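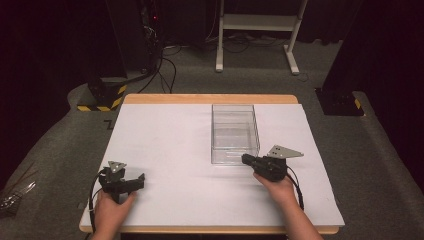 The clear box on the white board, with nothing in it.

I have owned clear plastic boxes for years without thinking much about them. They hold buttons, cables, pens, the spare keys. Last spring I moved into a smaller place in Duleslow and most of my things went onto open shelves, where everyone can see them. A box you can see through started to matter more to me, so this post is about one kind of box and how I use it.

The plain version has four walls, a flat base and no lid. I like the lack of a lid. With a lid I stack things on top, and then I never open it again. Mine sits on the desk and gets the mail, the tape measure and whatever came out of my coat.

The trouble with an open box is that small things slide to the bottom and stay there. I found a stamp in mine in May that I had bought the year before. Ruxandra Furtună, who I used to share an office with at Nondell, told me to stop buying more boxes and put something inside the one I had. She was right, and I had a drawer full of spare trays anyway.

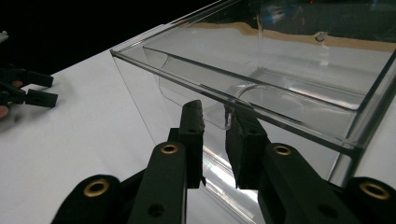 Close to the rim, with the curved clear insert inside.

A curved insert is easier to live with than a square one. You can push a paper clip up a curve with one finger. In a square corner you end up turning the whole box over. I have tried both. The square tray is now under a plant.

Clear plastic also shows every mark. I keep mine on a white surface when I clean it so I can see the smears. My routine is short. I rinse the box in lukewarm water with one drop of dish soap, wipe it with a soft cloth and leave it upside down on a towel. I don't use paper towels on it anymore. They left fine scratches on the first box I had, and those don't come out. Window spray is out too, at least for acrylic. It made my old one cloudy along one edge.

If you are buying one, measure the shelf first. I didn't, and I had to send 2 back to a shop called Tichý before I got one that fit. The one I kept cost 130 crowns, and the postage on the returns came to more than that. Measure the depth from the front of the shelf to the wall and take off a little for your fingers.

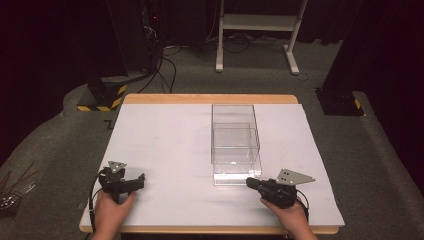 What goes in which part

I keep the inner compartment for things I use every day. At the moment it has a pencil, an eraser, my transit card and a roll of tape. Everything else goes in the open part, and I empty that when it gets to the top.

Drahomíra Kopecký does it the other way around. She puts the daily things in the open part because she can grab them faster, and the inside tray is for what she doesn't want to lose. She has 5 of these boxes in her sewing room, all from the Drelia store near the station, and she labels them on the bottom. I asked why the bottom. She said she likes how they look without labels and she knows what is in them.

I may try her way for a month. The next thing I need to sort out is the cable drawer, and I don't have a box long enough for that yet.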